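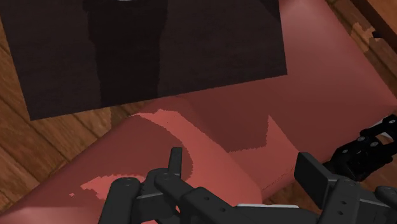 Castley Home Contact Rule Set, Revision 2

Supplier: Bunting
Part number: CHC-1058
Format: rule files for the simulator, printed handbook, one-year update access
Status: in stock

The Castley rule set is for teams that test gripper arms in simulated living spaces before running them in real ones. It holds the limits an arm should keep to near upholstery, rugs, wood floors and furniture legs, and a checker that reads your simulation logs against those limits.

What the rules cover

Approach. The gripper slows before it reaches any soft surface. The slow zone is set per object, and cushions and seat tops have their own default.

Finger position. Fingers stay open until the target is confirmed. Closing on a fold or a seam is logged as a fault unless the task calls for it.

Contact with fixed furniture. Links and joint covers count as part of the tool. A touch by a link is scored the same as a touch by a fingertip.

Rugs and floors. Rug edges are marked as catch points. The arm may pass over them but may not drag across them.

Visual conditions. Every task must be run under at least two lighting setups, one of them with uneven light on the target. Dark rugs and patchy highlights on fabric are where most of our own failed runs came from, so please do not skip this one.

Stopping and restarting

A stopped run stays stopped until a person clears it. Automatic retry is off by default and the checker will flag any log where it has been turned on. The stop reason has to be written in the log in words – a code alone is not accepted.

Passing a task

A task passes when 90 runs in a row finish without a fault. If the gripper model, the finger pads or the room file changes, the count starts again. A pass in simulation does not replace a risk assessment for the real machine, and the handbook has a blank form for that in the back.

Changes since Revision 1

Link contact is now scored. The seam rule was rewritten by Dörte Rathjen after comments from users at Tretititz. Room files made for Revision 1 still load, but rug edges need to be marked by hand.

Requirements

Flillalo simulator with log export switched on. Joint positions and contact events must both be in the log.

Ordering and support

Orders placed before noon ship the same day. Updates come out each August. Questions about the rules go to Iresha Weerakoon, and license questions to Justinas Lill. Please include your part number and a sample log.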